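Shadow (shade, cast shadow)

A shadow is the dark patch you get when something solid stands between a light and a surface. I look after the light and optics pages on this little home encyclopedia, and shadows are my favorite entry, so forgive me if I run on a bit!

How a shadow forms

Light travels in straight lines, more or less, as long as nothing bends it. Put your hand in the way and the light that hits your hand stops there. The wall behind you gets less of it, and the part that gets less looks darker. A shadow isn't a thing you can pick up, but it has an outline and a size, and I think that's why kids try to step on them.

The dark part and the soft part

Look closely at the shadow of a fence post on a sunny morning. Down near the foot of the post the edge is crisp. Follow it out toward the far end and it goes fuzzy. There are 2 names worth learning for this. The umbra is the part where the light source is completely hidden, and the penumbra is the soft border where only some of it is hidden. A tiny light, like a bare pinpoint bulb, makes hardly any penumbra at all. A wide one (a big window, a cloudy sky, a paper lantern) makes loads of it.

Distance matters too. Hold a pencil right against the page and its shadow is sharp, then lift it slowly and watch the edges melt. I still do this when I'm on hold with the phone company.

Length and direction

The lower the light, the longer the shadow. Outdoors in the middle of the day a person's shadow is short and stubby, and by evening it can stretch across the whole yard. Sundials work on the direction side of this – the shadow of the upright piece swings around as the sun crosses the sky, and the hour lines are laid out to match. We have one in the public garden at Teltovley, and it spends every May under a lilac, telling no time whatsoever.

Color in shadows

Most people would say shadows are gray, and indoors on a pale surface they often are. Snow is the best place to see otherwise. The sunlit snow looks white or a little yellow, and the shaded parts are lit mainly by the blue sky, so they come out blue. Painters have used this for ages. Two lamps of different colors will give you tinted shadows as well, and you can try it at home with a bit of red candy wrapper over a flashlight.

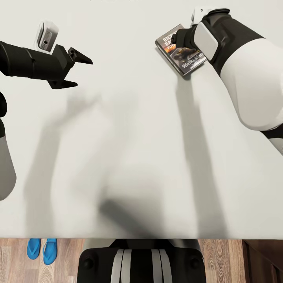

Inger Hallgrímsson wrote in to say that I ought to be stricter about the word "shade," which she would keep for the whole darkened space behind an object, leaving "shadow" for the shape that lands on a surface. I like that a lot, and I've started talking that way at home, but everyday English mixes the two so freely that I've left both words in the title.

Shadows on curved and rough surfaces

A shadow takes the shape of whatever it falls on. Across a flight of stairs it goes zigzag, and over a ball it bends like a banana. Gravel breaks the edge up so badly that a thin shadow can almost vanish.

See also: eclipse, silhouette, sundial, shadow puppet

Last revised July 12, 2025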